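Laundry and mending help desk
Ticket: Tie-dye sock, dye and lettering care before first proper wash
Status: Answered, left open for the customer
Category: Printed socks / color bleed

What the customer wrote

Hello there, and thank you in advance for reading all of this, I know I go on a bit! I have a white ribbed sock with tie-dye on it, turquoise-teal down one side and lavender-purple down the other, and the words Hugging Face printed in big black letters. I love it dearly. Its partner went through a warm wash in June with two of my white dish towels, and the towels came out with a faint purple blush on them. The partner itself is fine, a little softer in color maybe, but I would hate for this one to go the same way, and I would hate even more for the lettering to crack.

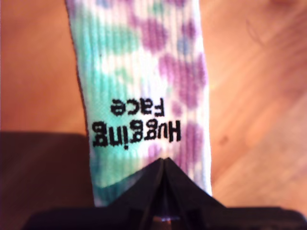 What we asked first

We wrote back the same afternoon with a few questions, and the customer very kindly answered every one of them (at length, which we enjoyed).

Detergent: Dosau liquid, the regular kind, a full capful each time.
Water: warm, on the long cycle.
Drying: tumble dryer, high heat, then folded on the dining table.
Anything added: no vinegar, no salt, no softener. A neighbor had suggested all three at once and we were glad to hear that hadn't happened.

What we suggested trying

Start with a bleed test. Dampen a white cotton cloth with cool water, press it against a purple patch near the cuff and hold it there for 15 seconds or so. Then do the same on a teal patch with a clean part of the cloth. Color on the cloth means there is loose dye still in the knit.

If there is, turn the sock inside out and rinse it under cool running water, squeezing gently along the ribs, until the water runs clear. Please don't wring it! Ribbed knit stretches easily and the letters get pulled about along with it.

After that, hand wash in a basin with a small spoonful of detergent (a full capful is far too much for one sock) and leave it for 16 minutes at most. Long soaks let the purple wander over into the white parts. Roll it in an old towel to take up the water and lay it flat, print side up, out of the sun. A bare pine table is lovely for folding dry things, but put a towel down first if anything is still damp, as dye can settle into the grain and around the knots.

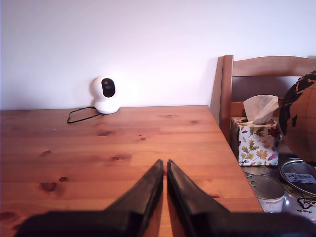

Oisín Nic Giolla
Fabric care support, Trurnora

Adding a note here for whoever picks this up next. The customer tried the cloth test and reported a light purple mark and no teal at all, which fits what happened to the dish towels. She rinsed it for longer than she expected to and has it lying on a towel now. She also asked whether the print could be ironed. I told her no, please keep the iron well away from the lettering, and if the ribs look uneven just to smooth them by hand while the sock is still damp.

On the dish towels, I suggested an overnight soak in cool water with oxygen bleach, and told her to keep the sock far from that basin. The dryer got to them already, so I didn't promise anything. She was very gracious about it and said they were old towels anyway.

Still to hear back on: the second cloth test once the sock has dried, and whether she wants the care sheet by mail or email. If the cloth still picks up purple, repeat the cool rinse once and ask her to wash the pair on their own for the next few washes.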